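Visita técnica al banco de ensayos de marcas viales de Okska

30 de diciembre de 2025

Okska fabrica pinturas, termoplásticos y plásticos en frío para señalización horizontal. La jornada de puertas abiertas se dirigía a técnicos municipales de movilidad y a empresas aplicadoras. El programa incluía tres bloques: laboratorio de materiales, simulador de desgaste y pista exterior. Asistí por la parte que afecta a pasos de peatones elevados, que es donde tenemos más reposiciones.

La recepción corrió a cargo de Said Shehata, responsable de ensayos. Explicó el criterio general de la casa: ningún producto pasa a pista sin haber completado antes el ciclo de mesa giratoria, con medición de retrorreflexión en seco y en húmedo, coeficiente de luminancia en iluminación difusa y resistencia al deslizamiento con péndulo.
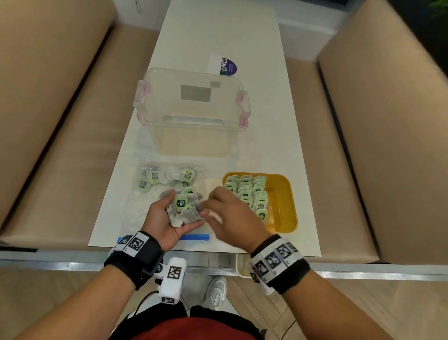
El laboratorio trabaja con probetas de 52 cm de longitud. La dosificación de microesferas de vidrio se hace por caída libre y se comprueba por pesada. Shehata insistió en el grado de embebido – si la esfera queda demasiado hundida, la retrorreflexión inicial es baja y solo mejora cuando el tráfico descubre la superficie; si queda alta, se desprende en los primeros meses. Pregunté por los áridos antideslizantes y su efecto sobre la visibilidad nocturna. La respuesta fue que compiten por la misma superficie y que la proporción se fija para cada emplazamiento.

El segundo bloque fue el simulador Previk. Las probetas se montan en un plato y giran bajo dos ruedas cargadas. El equipo registra las pasadas y se detiene a intervalos programados para medir. La serie que estaba en curso comparaba un termoplástico convencional con Urkero, plástico en frío de dos componentes destinado a cruces con giro frecuente de autobuses. No se entregaron resultados, al no estar cerrada la serie.

En la pista exterior hay un paso elevado con rampas de pendiente distinta a cada lado. Sobre él se han aplicado bandas blancas de la referencia 902, con y sin imprimación. Hollis Schumacher, de la ingeniería Birhane, presentó el seguimiento de adherencia iniciado en mayo. Las pérdidas de material se concentran en la arista superior de la rampa de entrada. Schumacher propone interrumpir la banda antes de la arista y rematarla con una pieza prefabricada. A mi juicio falta comprobar cómo responde esa junta al agua estancada y a la pala quitanieves.
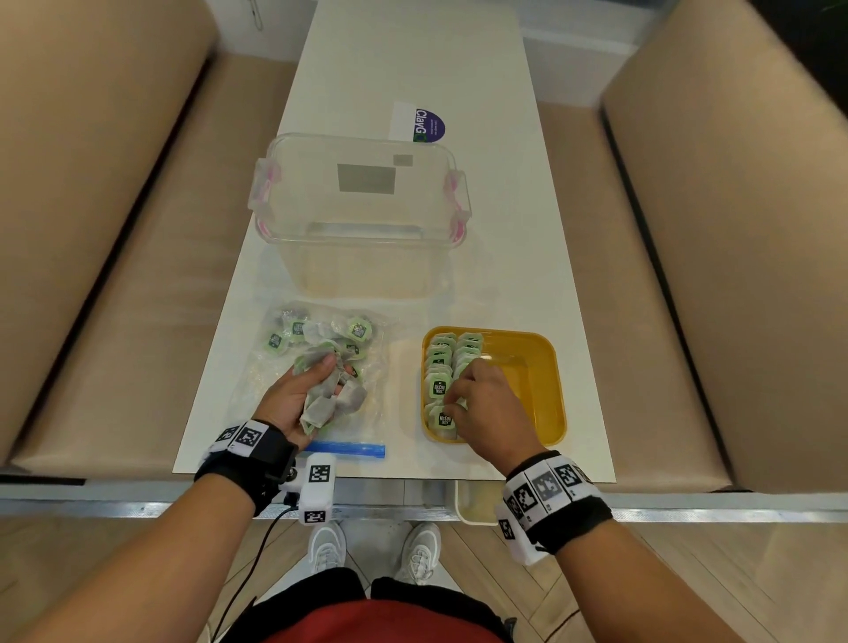
Foto: archivo del autor

En el turno de preguntas se trató el fondo de color entre bandas. Okska lo suministra, pero advierte de que reduce el contraste con el blanco si el tono es claro, y recomienda medirlo sobre el pavimento real. También se habló de plazos de apertura al tráfico con temperaturas bajas; el plástico en frío cura más despacio y exige ajustar el endurecedor en obra.

Queda pendiente recibir las fichas técnicas y el protocolo de medición en rampa, que Shehata enviará a los asistentes por correo.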